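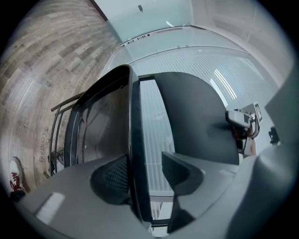

Jocelyn Dhillon wrote in after last week's column to say that floors should be priced by the year of service, and that anyone quoting by the square foot is selling a different product.

I agree with most of that, and I would go further. The purchase price of a commercial floor is the least useful figure on the quote. What matters is wear layer thickness, the cost of replacing a single plank, and how long the manufacturer will keep the pattern in stock. Printed wood-look planks have improved a great deal, but the print is only as durable as the coating over it. Once grit gets through, sanding is no remedy.

Take a 1,610 square foot unit. A 20-year warranty sounds generous until you read the exclusions: rolling loads, direct sun, adhesive failure, and any cleaner missing from the approved list. In July I compared 3 warranties clause by clause. Two of them excluded the traffic level the product was advertised for.

Dhillon's method has one weakness. Years of service assumes the tenant stays, and most commercial leases I see end well before the floor does. The next occupant tears it out for reasons of taste — the landlord pays for disposal, and the remaining years are worth nothing.

My preference is a shorter warranty with fewer exclusions, plus a box of spare planks from the same production run, stored flat and labeled with the lot number. Leases should say who owns that box.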